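Stunley Open Day

The Stunley Open Day is a public visiting day held at the Stunley workshop, a robotics site run by the automation firm Podon. It centers on demonstrations of robot arms taking apart used electronic equipment, chiefly desktop computers. The 2023 edition took place on 18 Mar 2023 and is the best documented of the series.

Background

Podon moved its disassembly work to Stunley after outgrowing a shared unit at the Varnero industrial park. The first open day was held the following October and was limited to suppliers and recycling firms. It consisted of a talk and a single demonstration, in which an arm sorted loose circuit boards into bins. Later editions were opened to the general public, with free admission by advance booking.

The event is separate from the Varnero trade fair, where Podon also exhibits. Equipment shown at the fair is usually set up for display only, while the arms at Stunley are shown at their regular stations.

Format

Visitors are taken through the workshop in groups of up to 16. Each tour lasts 48 minutes and includes a safety talk, a walk past the storage racks, two stops at working stations and a question period in the front office. Children under 13 must be accompanied by an adult. Visitors stand behind a painted line during demonstrations and may not handle the equipment, although a table of removed parts is set out near the exit.

Staff operate the stations and explain each step over a small loudspeaker. The arms run at reduced speed throughout the day. If a step fails, the operator normally repeats it once before moving on to the next part.

2023 demonstrations

The first stop in 2023 was Station 2, where visitors were shown the removal of screws and covers from small office equipment. The second covered work inside desktop computer towers. For this part the tower is placed on its side with the side panel off, so that the arm can reach the board from above. The station uses a two-finger gripper, and operators described how the approach to each part is planned to keep the fingers clear of cables and the metal walls of the case.

Much of the talk at this station dealt with the processor area. The lever beside a CPU socket has to be raised before the bracket can be opened, and the space around it is often narrow.

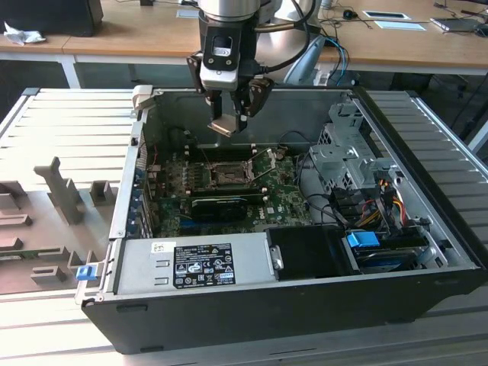 Cables were discussed at greater length in the question period. They bend, they cross over one another, and their position differs from one computer to the next even within the same model. Podon staff said that unplugging them remained the slowest part of the job and that a person still did it on many machines.

Ikonen program

The demonstrations form part of the Ikonen program, a Podon project on the reuse of computer parts. Under the program, parts that pass testing are set aside for repair shops, and the rest are sorted by material. A printed guide to the program was handed out at the 2023 event and was later added to the workshop's website.

See also

Varnero trade fair
Electronics recycling
Industrial robot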